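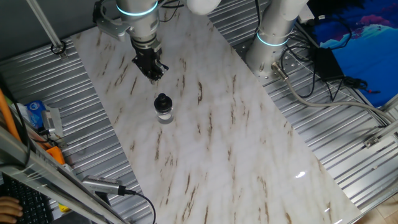
Die Frage, woraus eine Küchenarbeitsfläche bestehen soll, wird in deutschen Haushalten meist erst dann gestellt, wenn die alte ersetzt werden muss. In der Denkmalpflege beschäftigt sie Fachleute seit Langem, denn kaum ein Bauteil der Wohnung wurde so oft ausgetauscht und so selten dokumentiert. Helle Platten in Marmoroptik mit blassgrauer Äderung und vereinzelten braunen Schlieren gehören heute wieder zum gewohnten Bild, ob aus Naturstein geschnitten oder bedruckt. Die Vorliebe für dieses Muster ist älter als die Einbauküche.

Der Restaurator Roman Domański hat für das Stadtmuseum Wekosgate die Küchenausstattungen der ehemaligen Arbeitersiedlung Garkach untersucht. Sein Bericht, der seit Februar im Lesesaal des Museums ausliegt, behandelt neben Herden und Spülsteinen vor allem die Flächen, auf denen gearbeitet wurde. Teig, so hält Domański fest, sei in der Siedlung bevorzugt auf Stein ausgerollt worden. Wer sich eine solche Platte nicht leisten konnte, behalf sich mit bemaltem Holz oder mit Wachstuch, dessen Aufdruck den Stein nachahmte.

Die Nachahmung hatte dabei durchaus ihren eigenen Rang. Maler, die das Marmorieren beherrschten, zogen die Adern mit Feder und Schwamm in die noch feuchte Farbe und signierten gelegentlich auf der Unterseite. In der Sammlung Pawłowska, die dem Museum als Dauerleihgabe überlassen wurde, haben sich 2 solcher Platten erhalten. Eine davon trägt den Schriftzug der Werkstatt Nandine und die Nummer 1199, deren Bedeutung bislang nicht geklärt ist.

Für die Pflege echter Steinflächen gelten bis heute dieselben Grundsätze. Marmor besteht überwiegend aus Calcit und reagiert empfindlich auf Säuren – Zitronensaft, Essig und Wein hinterlassen matte Stellen, die sich nur durch erneutes Polieren beseitigen lassen. Das Museum empfiehlt pH-neutrale Seife und ein weiches Tuch. Von Imprägnierungen unbekannter Zusammensetzung wird bei historischen Stücken abgeraten.

Die Platten aus Garkach sollen künftig gemeinsam mit den Rezeptheften der Siedlung gezeigt werden. Deren Auswertung ist noch nicht abgeschlossen; einzelne Hefte sind stark verblasst und müssen vor der Ausstellung gesichert werden.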